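Recording hand-held gripper demonstrations for laundry tasks

Posted by Greer McIver, Jul 24, 2024

These are the steps we use at Stirkmont for recording demonstrations with a hand-held gripper. They assume you have the gripper assembled, the camera mounted and the Tindum recorder installed on your laptop. If you haven't got that far, do the assembly page first. The worked task throughout is picking up and folding clothes on a bed, but most of it carries over to tables and worktops.

Hand-held or remote control?

We use both. Remote control through Minard gives you the joint positions of the real arm, so there is no question of whether the arm can reach. It is slow, though, and cloth makes it slower. A new operator can take several minutes to fold one towel and will be tired after a few.

With the hand-held gripper you do the task with your own arm. It is much quicker and you can feel when the cloth catches. The cost is that your arm can do things the robot's can't, and you have to keep that in mind all the time you are recording.

For folding we start with hand-held recordings and add a small set by remote control at the end.

1. Set up the area

Put the bed or table where you can get at two sides of it. Clear a path for your feet. Lay out the clothes for the session within reach, and decide where folded items will go. Keep that spot the same for a whole batch, then move it for the next one.

The background can be as busy as you like. We used to hang sheets round the bed and the policy we trained on those recordings did badly as soon as the sheets came down. Other people working in the room are fine, provided they know they may be recorded and have agreed to it.

Lighting matters more. Turn off anything that flickers. If there is a window, record some batches in the morning and some in the afternoon.

2. Check the gripper

Close the fingers fully and look at the tips from the front. They should meet along their whole length with no gap. If one sits ahead of the other, loosen the tip screws, press the fingers together and tighten again.

Open and close it ten times. It should move freely and come back to the same place. Scuffs on the fingers do no harm. A crack does, so swap the finger if you find one.

Wipe the lens with a dry cloth. Do this again every time you stop for a break, as lint gets everywhere.

3. Calibrate

Start Tindum and choose New session. Hold the gripper still, fingers closed, until the first bar fills. Then open the fingers as wide as they go and hold until the second bar fills. The recorder uses the two readings to work out finger width for the rest of the session.

Next comes the mapping pass. Walk slowly along the sides of the work area with the gripper pointed at it, then lift it and look across the room, then come back to where you started. Take your time on the corners. If the tracking quality at the end is below 98 per cent, do the pass again.

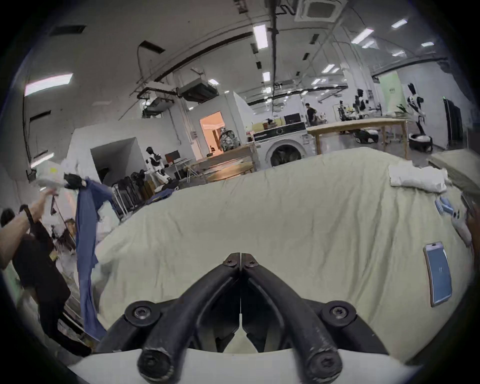 Don't move furniture after the mapping pass. People walking through are ignored by the tracker in most cases, but a shifted table will throw it off, and you won't find out until you process the files. If something large has to move, end the session and map again.

4. Record a demonstration

Press the trigger twice to start. Wait one second with the gripper still, do the task, hold still for another second, and press twice to stop.

While you are recording:

Keep your wrist within the range of the robot's wrist. If you have to twist your elbow up to get an angle, the arm probably can't reach it.
Move at a steady pace, a bit slower than you would at home.
Use only the gripper. Don't smooth the cloth with your free hand.
Keep the tips in view of the camera, particularly when you close them.
Let go cleanly. Open the fingers all the way before you pull back.

Fraser Moffat wrote our original notes and he had people stand in one marked spot for the whole task. We dropped that. Take a small step if you need to – the tracker copes with it well enough, and leaning over a bed for an hour is bad for your back.

5. Mistakes

Keep a demonstration if you missed a grasp and picked the item up on the second try. The robot will miss too, and it needs to see what to do next. Throw it away if you dropped the gripper, talked to someone halfway through, or used your other hand. In Tindum, press D straight after stopping and the last recording is marked for deletion.

6. Vary things

Change one thing between recordings: the item, how it is crumpled, where it lies, or which side you come from. Shirts should start face up, face down and inside out. Dark trousers are worth extra time because the seams are hard to see.

Our first usable set for shirts and trousers was 407 demonstrations, recorded by 6 people. The number of people helped more than I expected. Everyone folds in their own way, so agree on the order of folds beforehand and write it down.

7. Process and check

Copy the session folder to the workstation and run it through Tosh. It lines up the video with the tracking and plays each demonstration back on a model of the arm. Anything the arm can't follow is shown in red. In January we were losing a good part of every batch at this stage, nearly all of it from reaching too far across the bed. Recording from two sides cured most of that.

Watch at least a few from each batch at normal speed. Look for jumps in the gripper path and for fingers that close late. If you see either, check the calibration before you record any more.

8. Add the remote control set

Once the hand-held set trains and the arm can get through the first fold, record a short set in Minard covering the places where it gets stuck. Start each one from the stuck position. Keep these files in their own folder, as Tosh expects a different header for them and will stop with an error if the two kinds are mixed.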